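Pretevton Publishes First Results on Household Laundry Handling

IRNORLOW, 20 March 2019 – Pretevton today released results from its Tevard project, which asks whether a robot can clear up clothes at home. 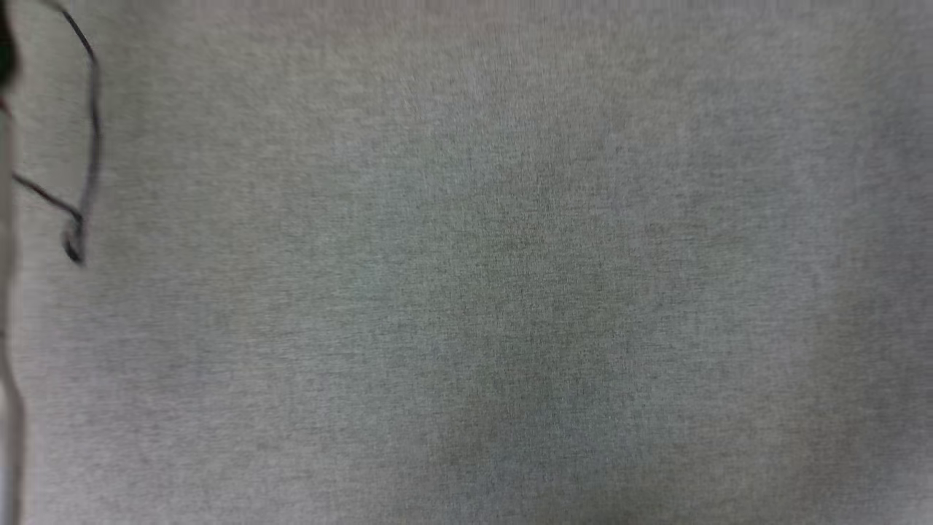
Gray woven fabric with a dark cord at one side.

Picking up one garment is within reach. Folding it is still slow and often fails.

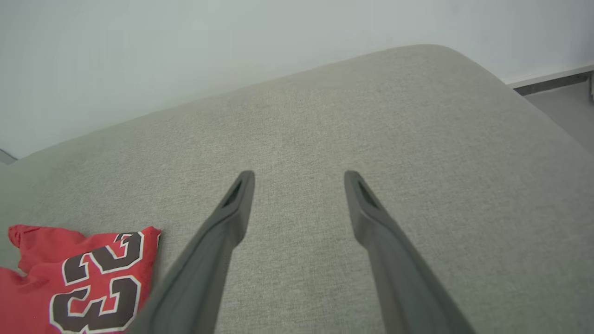 The team ran 100 trials over 28 days, using ordinary clothes.

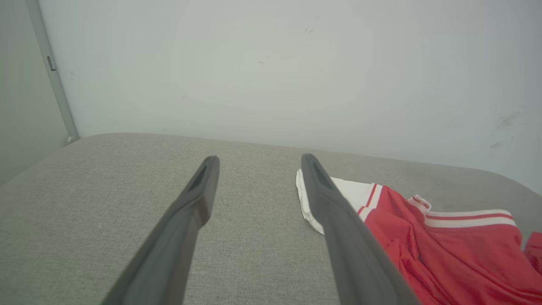 Gripper fingers and a crumpled red garment with striped trim.

"A person is still much faster," said project lead Santeri Saarela.

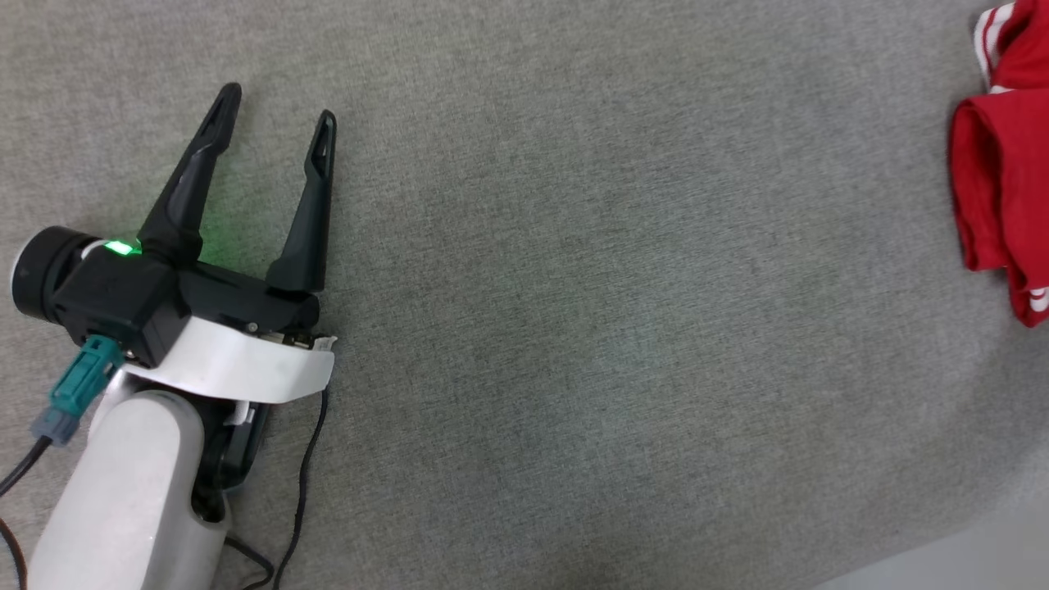

Tevard is not ready for sale. Soft items change shape with every touch – a red garment with white stripes along its edges can hide its own hem in the folds. Further trials begin in October.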